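4.3 Setting up a two-arm handover task in Zorevgate

This section covers the planner and perception settings for tasks in which both arms work over the same part of the table. It assumes that both arms are homed and that the camera calibration in section 3 has passed. The card table cell is used throughout; its task file is in the Mollus package.

1. Stop any running task and wait for the status field to read IDLE.
2. Open the cell file and select Planning > Shared Volume.
3. Draw the shared volume over the middle of the table. Include the full reach of both grippers, but leave out the bases.
4. Set Minimum Link Clearance to 30 mm. This value applies to all link pairs except gripper to gripper.
5. Set Gripper Pair Clearance to 10 mm. The planner uses it only while a handover is active.
6. Under Cable Allowance, turn on the wrist option for each arm.

Note: The cable loops at the wrists are not part of the arm model. With Cable Allowance off, the planner treats that space as free.

7. Select Perception > Static Objects and add the chip case with its lid open. Save the lid as a separate collision body.
8. Select Perception > Movable Objects and load the classes for chips, cards and markers.
9. Click Capture and check the overlay against the table before you go on.
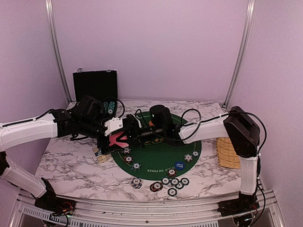

Figure 4-6. Card table cell, grippers together left of the mat center. The left wrist is in front of the open chip case.

When an arm passes between the camera and an object, the tracker holds the last confirmed pose for 192 cycles. After that the object is marked STALE and cannot be chosen as a grasp target. Chips in the case are the most likely to be affected - plan case picks with the left arm retracted.

Printed text on the mat and the blind marker is read in the table coordinate system, so the camera may see it upside down. Do not rotate the camera view to correct this. Rotation invalidates the calibration.

10. Run Plan Only. Check that the timeline shows one owner for the shared volume at all times outside the handover.
11. Run the task at reduced speed and keep a hand on the stop button.

CAUTION: Do not reach into the enclosure while the status field reads HOLD. Both arms remain powered in this state and may resume without a prompt.

If planning fails with error 136, the two start poses overlap inside the shared volume. Jog one arm out and repeat step 10.

Revised 5 September 2025, İlker Bilgin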